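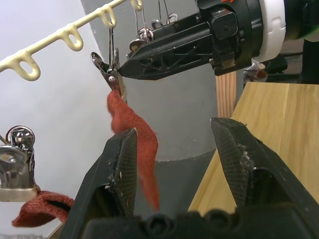

The ministry says the raid on the Stirkedlow depot was a triumph: 37 fighters captured, no soldiers lost. Cristóvão Frade, who spent 18 years as an army signals officer before he took up writing on the border war, would like to see the paperwork.

"They gave us a number by breakfast," he said when we spoke in February. "I've worked on those counts. You don't get a clean one by breakfast."

He has read the army's bulletins since the Privodberg road was closed. By his tally they claim 1389 rebels killed or captured. The army's own estimate of the whole force, given before the closure, was 1118.

"So either they were wrong then or they're wrong now," he said. "I asked which. I got a colour brochure."

I put it to him that rebels recruit, and losses get replaced. He granted that, though not happily. "Some, sure. Then say so, and tell us how many."

He is no kinder to the other side, whose radio claimed more than 70 soldiers dead at the same depot. "Rubbish. Families would be at the barracks gate."

The defence ministry did not answer our questions about where the prisoners are being held. Frade has asked as well, twice, in writing. He plans to drive up to Stirkedlow when the road reopens and talk to the people who live beside the fence.

Contact the newsroom | © Dradix | Back to top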